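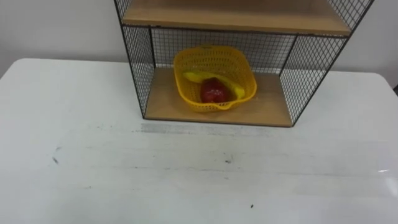

Bench rules for humanoid manipulation cells: revision 2 in force

Revision 2 of the Nimero bench rules replaces the interim sheet issued in September. It applies to every cell in which a legged humanoid works at a table, whether the robot is under teleoperation or running a learned policy. Fixed-base arms stay under the older Lambrechts procedure until the two texts are merged. The full rules run to 16 clauses. The items below are those that change daily practice.

Start state

Each task now has a written start state, kept with the task sheet. It names every object on the table and says whether it stands on the surface, on a shelf or inside another object. "Fruit in basket, basket on lower shelf" is an acceptable entry. "Fruit near shelf" is not. The operator checks the table against the entry before recording is enabled, and a second check is made after any pause in which a person has reached over the table.

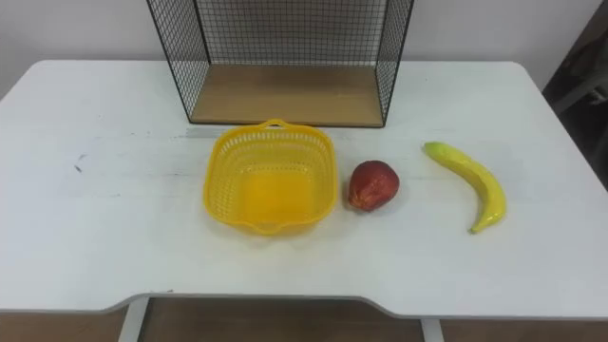
Positions do not have to be repeated to the millimeter. Clause 4 asks for variation between episodes, within limits set by the task author, and the limits must keep all objects inside the reach of the arm assigned to them. Wim Brouwer's review of the old logs found 197 episodes out of 1368 with no usable start state. Most had been recorded correctly in every other respect. They have been withdrawn from the training set and will not be relabeled from video.

Marks on the tabletop may not be used as placement guides. Scuffs and specks change with cleaning, and a policy can learn to rely on them. Cleaning is done between sessions, never between episodes of the same session.

Cables and floor

Clause 7 covers cables on the robot and on the floor. The run from head to torso must be secured so that no loop can reach the hand at full arm extension. The floor cable leaves the robot on the side away from the table and must not pass between the feet. The supervisor walks the cable from end to end at the start of each session and signs for it. 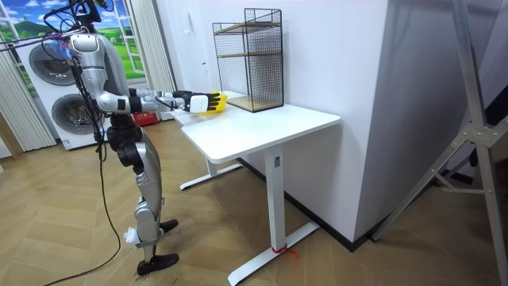 Signing for the cable does not cover the stop circuit, which has its own line on the form. The stop is tested under power, with the arm raised and nothing in the hand. A test made with the robot in damping mode does not count. If the time from button to standstill is longer than the figure on the cell card, the cell is closed and the Druvach controller log is exported before anyone restarts it.

Access while powered

No one enters the marked floor area while the joints are enabled. Objects are reset by hand only after the operator has called the state aloud and the supervisor has repeated it. The earlier exception for "quick corrections" is deleted. Rosimeire Magalhães asked whether a long-handled reacher could be allowed for resets at the far end of the table. The answer for now is no: the reacher puts a second moving object into the recording and brings the person's weight forward over the edge.

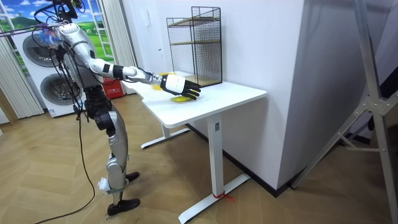
Contact height is the clause that drew the most comments on the draft. For any task in which the hand comes down from above, the task sheet must give a hover height and a maximum downward force, and both are checked with the actual object in place. Thin, soft items need the most care with the first of these. With a flat sponge under a palm-down hand, curled fingertips have very little height to spare before they meet the desk, and a desk on a single column at each end may give slightly when pressed. The force limit is therefore set from the table and not from the object. Where a second object of the same color is on the table, the sheet must also say which one is the target.

Records

Start state, cable check, stop test and contact values go on one form, stored in Dallix under the session number. Paper copies are no longer accepted. A session with a missing field can be completed by the supervisor on the same day; after that it is held out of the training set.

Revision 2 applies to sessions opened on or after 11 February 2023. Comments on the clauses go to Wim Brouwer, and requests for a deviation go to Rosimeire Magalhães with the task sheet attached.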